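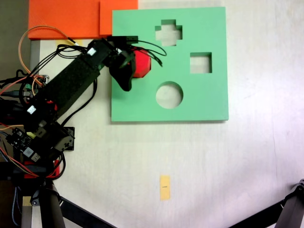 Toy rotation with a 2 year old, is it worth it?
Forum: Toddlers and Preschool > Home and Organizing

marlowbee
We moved to Hidlow in November and unpacked every toy we own into the living room. My son is two and dumps the bins in the morning and then doesn't play with anything. My sister-in-law says to box up most of it and rotate every couple of weeks. My husband thinks that's a lot of work to hide toys we already paid for. Does anyone here do this and has it lasted longer than a month?

Also looking at the Odov low shelf, $259 at the Wainwright store. Seems steep for a shelf.

tenpennynail
Don't buy the shelf. Two planks and four brackets. Anchor it to the studs and you're done.

quietcorner_k
We've rotated since my oldest was 18 months. I keep a few things out and the rest in lidded totes in the hall closet. What stays out: blocks, one puzzle, one vehicle, something to pretend with. When he stops touching something for a few days it goes in the closet and something else comes out. I don't use a calendar. The people who quit are usually the ones with a calendar.

gravelroad
I'll disagree. We tried it and it made things worse. Mine would ask for the exact toy that was put away and cry at the closet door. Now it all stays out and we clean up once, before bath. Kids lived with their toys in one pile for a long time and were fine.

quietcorner_k
If he asks for it, I get it out. It isn't locked up.

gravelroad
Then what's the point of the closet?

quietcorner_k
The other things in there he doesn't ask for.

marlowbee
OK that makes sense to me. How do you handle toys with lots of pieces? Those are my main problem. I find parts in the heating vents.

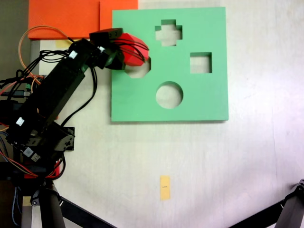
red octagonal block

stastden_mom
For sets with pieces, one zip pouch per set, and the pouch lives with the board. I put a dot of nail polish on the back of every piece, a different color for each set, so when I find one under the couch I know where it goes. Shape sorters and puzzles are the worst. If a piece has been gone for a month I put the set in the donate box with a note on it saying what's missing. The thrift store in Stastden takes them that way, call yours first.

tenpennynail
Magnetic vent covers, cheap, cut with scissors. Only use them on vents you don't need open though. For the others get a piece of window screen and put it under the grate.

hollisandtwo
How big is your place? We have 2160 square feet and I still had toys in every room, so space wasn't the fix for us. What worked was saying toys live in one room and that's it. He can carry one thing out and it goes back at night. Took a while to stick.

marlowbee
Smaller than that. The living room is the only room for it.

gravelroad
Then I'd give the one room rule a pass and just get fewer toys. Ask the grandparents for zoo tickets or swim lessons.

hollisandtwo
Good luck with the grandparents.

marlowbee
Update for anyone reading later. I put most of it in totes on Saturday's worth of naps, meaning it took three naps. He noticed the drum was gone and nothing else. Drum is back out. Husband is building the shelf from planks. Vents have screen in them now.

tenpennynail
What did he use for anchors? Drywall or plaster?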